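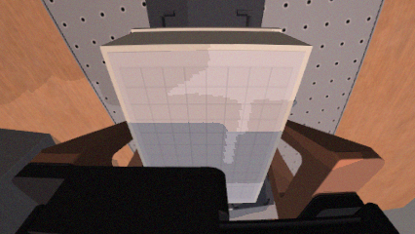 A pale box between two brown gripper fingers, over a perforated board.

I spent most of the break between jobs cleaning up the stock import at Perron, the little parts-tracking program I've been writing on and off since November. It was one class called Importer and it was 1027 lines long. It opened the file, worked out which supplier it came from, parsed the rows, fixed the dates and wrote everything to the database. Each new supplier meant another if statement somewhere in the middle.

There were 13 of those by the end. Dotora sends a CSV with semicolons. Flesstead sends a spreadsheet with two header rows and the prices as text. Vinemville sends fixed-width columns, and the product code changes width when they add a new colour range.

I'd put off using the Strategy pattern because every write-up I found used ducks or payment cards and I couldn't see where my own mess fitted in. It's fairly simple when you have the problem in front of you. You make an interface with the part that changes, and you put each version of that part in its own class. The main class holds one of them and calls it without knowing which it has.

My interface is called SupplierFormat and it has two methods:

boolean recognises(FileHeader header)
List<StockRow> parse(InputStream in)

Importer now gets a list of formats in its constructor. It goes through the list, asks each one if it recognises the header, and uses the first that says yes. If none do, it throws an exception with the first line of the file in the message, so I can see what turned up.

Moving the code took two evenings. I did one supplier at a time and ran the old and new versions against the same files, then compared the rows. Dotora matched straight away. Flesstead didn't, and I lost an hour before I found that the old code was trimming a trailing space in a method I thought was only for logging. I've left that trim in, with a comment.

Importer is down to 432 lines, which is still more than I'd like. Nearly all of what's left is date handling and database work. Océane Li read through the branch and asked why the date code wasn't in the formats too, as Vinemville puts the day first and the others don't. She's right, so that's next. She also didn't like the order of the list mattering. If two formats both recognise a file, the first one wins quietly. I've added a test that runs every sample file past every format and fails if more than one says yes.

I wouldn't bother with any of this for two suppliers. An if and an else would do, and you'd be able to read it all on one screen.

The tests all pass as of 27th December. I'll put the date changes on a separate branch and write them up when they're merged.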